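Two hand grippers at once, any tips for a student project?
Posted by Letura, 16 May 2024

Hi everyone! Our class is practicing with hand-held grippers, one in each hand, and we have 80 takes due in July. My left hand always lags (I'm very right-handed), and small things on the round table roll away from me. How do you all keep both sides even?

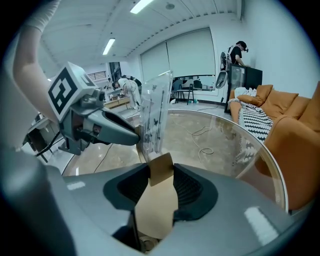
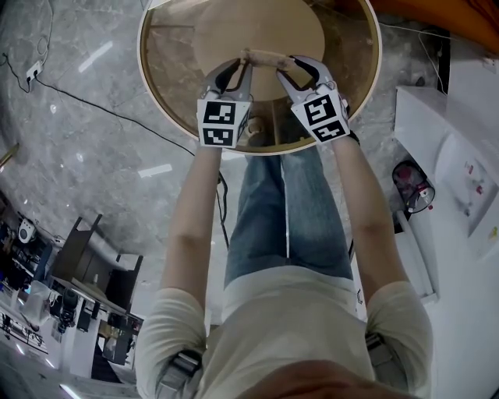
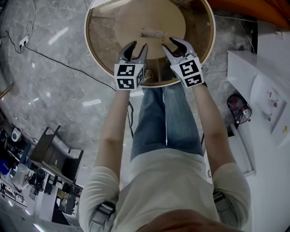

Grippers at the round table

Skalmont
Oh, I remember this stage! Go slower than feels natural, and let the left hand close first while the right one waits for it. We did 60 slow ones before we cared about speed, and it was time well spent.

Westen
elbows in, and rest after every 2 takes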